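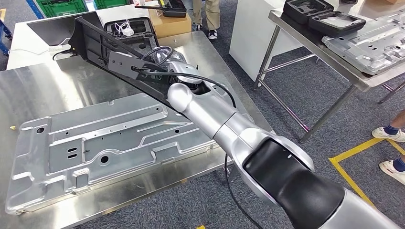
Bench area walk-round, Drurbridge, unit 3
Checked by: Ida Pfeiffer
With: Ludger Wegener (first half only, called away)
Started 7.40, before the Gredico delivery

1. Steel table
Stable, no rock. OK
Top clean, no swarf. OK
Edges – ran a gloved hand along the front, no burrs. Far corner slightly sharp, file it. Bernd.

2. Aluminium plate
Lying flat, ridges up, fine. Holes and slots look clean. Didn't lift it, so underside NOT checked. Somebody please do and initial.
Gloves for handling, thin ones don't count. Had this conversation in October already.

3. Black plastic covers
No cracks in the ribs that I could find. Recessed channels hold dust, brush them out before fitting. Don't use the airline, it just goes in your face.
Bracket plate – screws to be checked with the proper driver. Not done, driver missing from the drawer again.

4. Cables
Not OK. Black one hanging down to the floor in front of the table, trip hazard. Clip it up or route round the back. Action: Yaroslav, today.
Thin white one across the table top – low risk but it wants moving before the plate gets slid about.
Coiled white cables in the foam case are fine. That is how the rest should look.

5. Foam case
Left open. Shut the lid if you're not taking anything out. Foam itself ok, no tears seen. Label inside the lid gone, Ilse has the printer.

6. Cardboard box
On the table next to the case. Needs to live on the shelf, or be flattened if finished with. No contents marked on it so I left it alone. Second time I've written this.

7. Floor
Carpet is flat, no lifted edges at this end. Join by the door is starting to go, tape it for now. Asked Lindemann for a price, they said 267 for the strip plus fitting. Waiting on approval.

8. Green crates, back wall
Stacked stable. Pushed the top ones, no movement. Keep them below the switch please, and nothing heavy on top.

9. Blue rack
Frame straight, feet ok. Load plate says 600 per shelf, readable. Locking pins all in.

10. Footwear
Trainers are alright for walking through. Not for lifting plates, toe caps for that, everyone incl. vistors. Spare pairs in the Broltau cupboard, sizes are a bit hopeless.

11. Extinguisher and exit
Extinguisher in date, pin in. Exit clear. Sign light flickers, reported to Ilse Kramer.

Open points: 1, 2, 3, 4, 6, 7, 11. Cable first.
Recheck 4 at 14.00. Rest can wait for the next round but not the one after.

I.P.

Added later – Yaroslav says clips are on order, tape meanwhile. Not across the walkway pls.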